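Back at the bench, and a kitchen that isn't mine

I meant to write this up in April, while it was all still fresh, and then the gearbox on joint two started clicking and I lost most of the month to that. Thank you to everybody who wrote in with advice about it (and to the two of you who mailed me grease!). The short version is that I had the bearing in backwards. I would like to say it was a subtle mistake, but there is an arrow on it.

So, where things stand. The arm is bolted to the end of my bench at the Wenstead workshop, it has all its covers on for the first time, and I've finally given it a name, Mumia, after weeks of calling it "the arm" in a tone my husband says I usually save for the car. It can lift 282 grams at full reach before the shoulder motor starts to complain. That's a good deal less than I'd planned for, but it's a mug or a decent-sized tomato, and those are the sorts of things I want it to handle.

What I've been doing since then is mostly software, which I'm slower at. Harriet Halvorsen, who has the bench next to mine and a great deal more patience, talked me into practicing in simulation before letting the real thing loose near anybody's dishes. I grumbled, I'll admit – I like turning screws, and sitting at a laptop in a cold workshop didn't sound like the hobby I signed up for. But I gave it 30 evenings, and I've come around to her way of thinking. When the simulated arm throws something across the kitchen, you press a key and everything goes back where it was. When the real one did it, I was picking bits of a cereal bowl out of the vise.

The kitchens are put together from a set of rooms I keep in a folder called Somora. I have 17 of them now, and they all have different counters and clutter, so the program can't just memorize one sink and call it a day. I render them small and rather soft, because my laptop is old and the fan gets so loud that Harriet puts her ear defenders on. Training on the small pictures is quicker too, and so far I haven't found that sharper ones help much with big, bright objects. Small dark things are another story. It still gets those muddled, and I have a long list of failed grasps to go through.

Next up is the wrist. The bracket I printed flexes when the fingers close, and I've drawn a stiffer one with 4 bolts in place of two. Royer, the little machine shop behind the bakery, has offered to cut it in aluminum if I can get them a clean drawing, so that's my weekend spoken for. After that I want to redo the cable run, which currently depends on more tape than I care to mention. 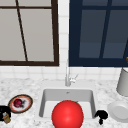
The other thing on my list is the fingertips. The rubber ones I cast last winter have gone shiny and they slip, so I've got a fresh batch curing on top of the water heater at home, and I'll swap them over once the new bracket is on.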